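Frandsen Wall Bay Shelving, White

Home > Storage > Shelving systems > Frandsen

We've had the Frandsen system in our own stockroom since July and I still get a little thrill every time I move a shelf (yes, really). It's a slotted-upright system, so you fix the uprights to the wall once and then shift the shelves up or down whenever your stock changes colour, shape or season. No drilling again, no swearing at a spirit level, just lift, click and load!

The whole range is powder-coated steel in a soft white that doesn't glare under fluoro tubes. Slots run the full height of every upright at 4 cm spacing, and that's finer than it sounds. You can tuck a low shelf in for jars and tubes and still have a tall one underneath for bulk packs of nappies or paper towel.

Each shelf is rated to 80 kg spread evenly, provided the uprights are fixed to studs or masonry. Plasterboard on its own won't do it, sorry. We stock the right anchors for brick and for timber, so tell us which you have when you order.
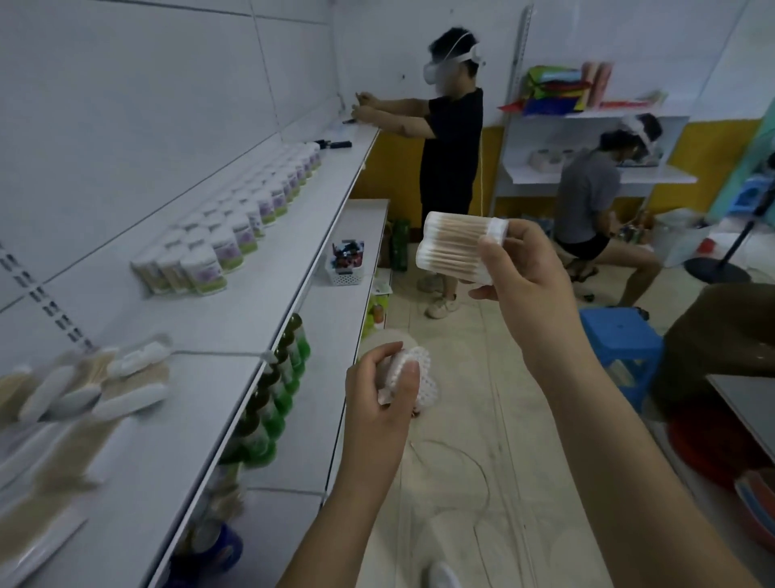 White shelving with small items lined up along the upper shelf.

Small goods are where a shallow shelf really shines. Most shops we talk to start out too deep, and then the back row of anything little goes missing for months. Try the 400 mm depth first and go to the deeper one only for cartons.

What's in a starter bay
2 uprights with end caps
4 shelves, 400 mm deep
8 brackets, left and right handed
Wall fixings for timber studs

Add-on bays share an upright with the bay beside them, so a long run works out cheaper per metre and looks lovely and continuous. If you're going around a corner, order the Liro corner bracket too. It's made by a different firm but fits the Frandsen slots perfectly, and the white is a very near match.

Extras
Label strip, clear, clips to front edge: $39 per pack
Dremik shelf dividers, set of 4
Front lip, stops round things rolling off (get this one!)

Cleaning is a wipe with warm water and a drop of dishwashing liquid. Skip the scouring pads, they dull the finish. If you do chip an edge, the touch-up pen covers it nicely in two thin coats.

Older Frandsen bays in grey use the same slots, so you can mix colours if you're topping up an existing run. Brackets from the heavy-duty range are not interchangeable.

Pick-up orders placed before 2 pm are ready the same afternoon. Uprights travel in one long carton, so bring roof racks or a ute.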